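Home | Orchard | Trees for Schools | FAQ | Contact

Print this page | E-mail this page

Trees for Schools: the questions I get asked most

Updated 2021-12-12

Hi, I'm Zuzanna Sadowski, and I look after the school orchard program at Gorkach Orchards. My inbox fills up with the same questions every winter (I love them all, keep them coming!) so I've put my answers on one page. If yours isn't covered, write to me and I'll add it.

What do you give a school, exactly?

Young fruit trees, stakes, ties, tree guards and a morning of my time. Most schools take five trees, which is enough for a small orchard corner without eating up the kickball field. We've placed 639 trees so far, mostly pears and plums with a few quinces for the brave.

Does it cost us anything?

The trees are free. I do ask the school to pay for mulch and water, and to sign a one-page promise that the trees won't be moved or cut down for 10 years. It isn't a scary legal thing. It's there so a new principal doesn't look at your plums and see a parking lot.

Can we choose the varieties?

Within reason, yes! Tell me what your winters are like and what the kids like to eat, and I'll send a short list. I almost always push Wegener, our own late pear, which Roswitha Fuchs raised from a seedling behind the packing shed. It's small, russeted and frankly a bit ugly, but it keeps in a cool closet until well after the holidays and it forgives bad pruning. Flutard is the plum I'd pick for a first orchard. Early, sweet, freestone, and the kids can reach most of the crop if you keep the top low.

Do we need two of each?

Depends on the fruit. Flutard sets a good crop alone. Wegener doesn't, so it has to have another pear flowering at the same time within a bee's easy flight. If somebody across the street has an old pear in the yard you may be fine already, but I'd still plant a partner, because people across the street sell their houses.

When do you plant?

I bring bare-root trees while they're dormant, as long as the ground isn't frozen or soupy. April is my cutoff. After that the buds are moving and I'd much rather hold your trees in the nursery for another season than watch them sulk through a hot summer in a dry schoolyard.

How big a space do we need?

On the rootstock we use, leave 10 feet between trees and the same again from any wall or fence. Keep well clear of buried pipes. Please call your utility locating service before anybody digs, even for a hole that looks tiny! I won't unload the trees until I've seen the marks on the grass.

What happens on planting day?

I talk to the class for half an hour indoors, then we go out and dig. The talk is mostly me waving roots around. I bring a bare-root plum, a bag of old wood chips and a grafted stem sliced down the middle so they can see where one tree stops and the other begins. All I need is a room, a board to draw on and a bucket for the mud. Then it's boots on. Each tree gets a team of kids, and each team names its tree (we have a great many plums called Steve). 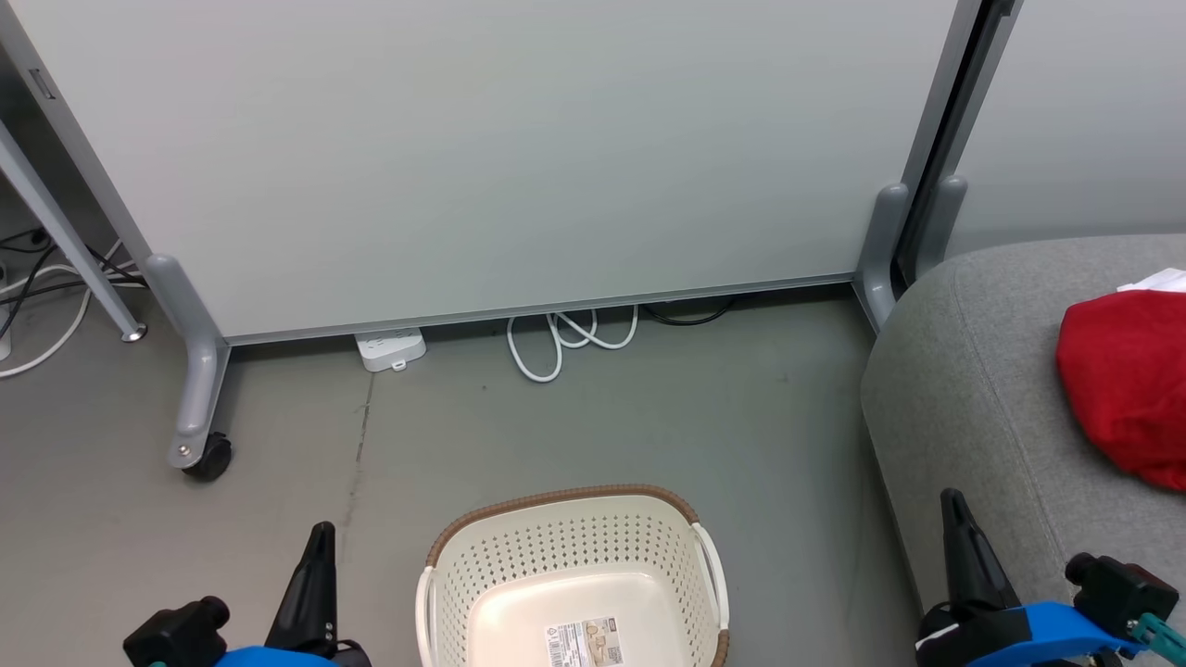
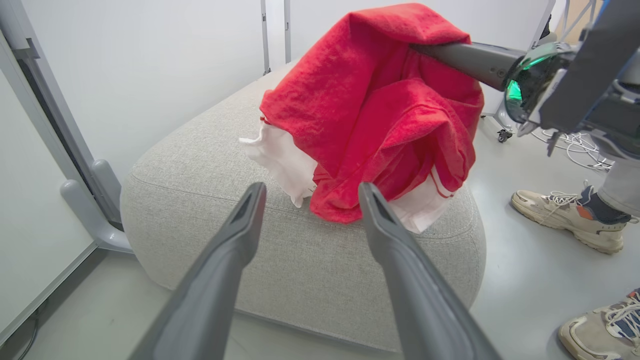

Indoors. Whiteboard on its metal stand in the first photo; light gray ottoman and red cloth in the second.

What if it rains?

We plant. Drizzle is lovely for roots, and the kids think it's the best part. I only call it off for lightning, high wind or standing water in the holes, and then I come back on another day at no charge.

Do the children need gloves or tools?

Gloves, yes, if you can. I bring the spades, including a set of short-handled ones from Kikside that fit smaller hands properly. Please don't buy plastic toy spades. They snap on the first stone and then I've got a sad kid and no hole.

Who waters in the summer?

Ah, the big one. This is where most school trees are lost, so I won't sign anybody up without a name next to the months when school is out. A young tree wants a slow five gallons a week in dry weather for its first two summers. Slow is the word there. If you tip a bucket over it in one go, most of it runs off down the path. I punch a small hole in the bottom of a pail, set it by the trunk, fill it and walk away.

Should we put fertilizer in the hole?

No, please don't. Put back the soil that came out, firm it gently with your heel and spread mulch on top, kept a hand's width away from the bark. I've dug up too many trees with rich compost packed around the roots, and the roots had just gone round and round in it like they were in a flowerpot.

When do we get fruit?

Flutard may give you a handful in its third summer, and a proper crop a couple of years later. Pears take longer. Pick off any fruit that sets in the first year, even though it hurts. (Let the kids do it and blame me.)

Who prunes them?

I come back every winter for the first five years, and I'm happy to teach a teacher or parent while I'm there. Chiharu Noguchi at our nursery also runs a pruning class with room for 30 people, and partner schools get two free places. It fills fast, so ask early.

Our plum leaves are curled and sticky. Are we in trouble?

Probably aphids, and probably not. Rub off the worst clusters with your fingers, hose down the rest and give the ladybugs some time. A healthy tree shrugs it off by midsummer. Send me a picture if you see gum oozing from the trunk or a whole branch wilting, though. That I want to know about right away.

What about wasps?

They come for fallen fruit, so pick up every day once the plums start to drop. Split and bruised ones go in a lidded bin. If you have a child with a sting allergy, tell me before we settle on a spot and we'll plant away from doors, benches and the lunch tables.

A mower hit one of our trees. Will you replace it?

Once, yes. Trim any ragged bark back to a clean edge, leave it alone (no paint, no tar) and let me have a look on my next visit. Trees come back from worse than you'd think. And leave the guards on! String trimmers kill more of my trees than frost does.

Can preschools and colleges apply?

Preschools, absolutely. For very little ones I do a shorter talk and we stick to two trees. Colleges should write to Sabine Schwerdtfeger, who handles the larger plantings and has a different budget from mine.

How do we sign up?

E-mail me the school's name, a rough sketch of the site with north marked on it, and your summer watering name. Lutz Eichhorn goes through the sketches with me and we'll get back to you with a yes, a no or a "could you move it out of the shade of the gym." Applications stay open all year, but the earlier you write, the better your pick of the pears.

Print this page | E-mail this page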